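Foris Tool-Free Drive Rails, Set of 10
Reviewed by Pouran Rezaei, June 1, 2004

The rails clip to the long edges of a 3.5-inch drive with no screws. Fit is snug on the first insertion. After 38 cycles on the same drive, one locating pin had worn enough to rattle. The other nine rails showed no change.

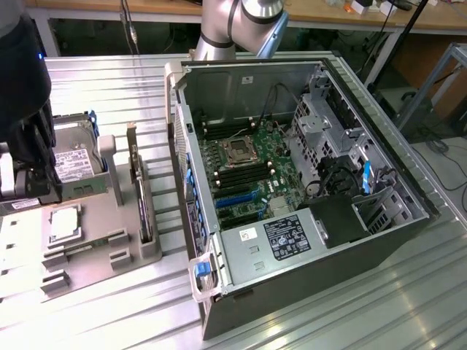

Tower open on the bench, with a railed drive at left.

Working with the case on its side is easier than upright, and the side panel has to come off either way. Push until the rail clicks; a half-seated rail feels almost the same. The plastic flexes more than the Westosen equivalent, which costs nearly 40 percent more.

No printed instructions. Left and right rails are not marked.

Rating: 7/10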